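Robot teaching operators, part time, Jeresley site

Platitwood is hiring operators for its tabletop arm project in Jeresley. You will guide a small robot arm through short tasks by remote control so the software team can train it from your recordings. The work is called Tanoli internally, and you will see that name on your schedule and pay slips.

What you will do

Drive the arm with a pair of hand controllers while watching the wrist camera view on a monitor. Most tasks are picking up a small object and setting it down somewhere else. Each try lasts under a minute. You reset the table, start the next one, and mark any try that should be thrown out. On a normal shift an operator records almost 200 tries. The last round closed with 949 usable ones, and the next one starts in July.

Some sessions are done by hand. You hold the arm itself and move it through the task with the motors relaxed. We train you on both methods during your first two shifts, which are paid.

What we need from you

Steady hands and patience with repeated work. Normal or corrected vision, including color vision. You should be able to sit for an hour at a time and follow a written task sheet closely. Gaming or crane experience is welcome but not required. No programming.

Shifts

Four hours, mornings or afternoons, with a break every hour. Three shifts a week at minimum. Monday mornings are the hardest to fill, so say so if you can take them.

How to apply

Send a short note with your available hours to the Skosia staffing desk and quote job 651. Applicants are asked in for a 20-minute trial on the controllers. Bring photo ID and wear closed shoes.

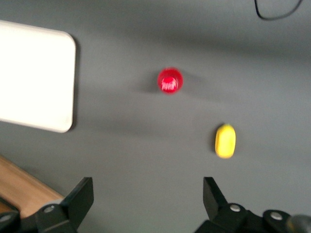 Wrist camera view, with a red and a yellow object near the gripper.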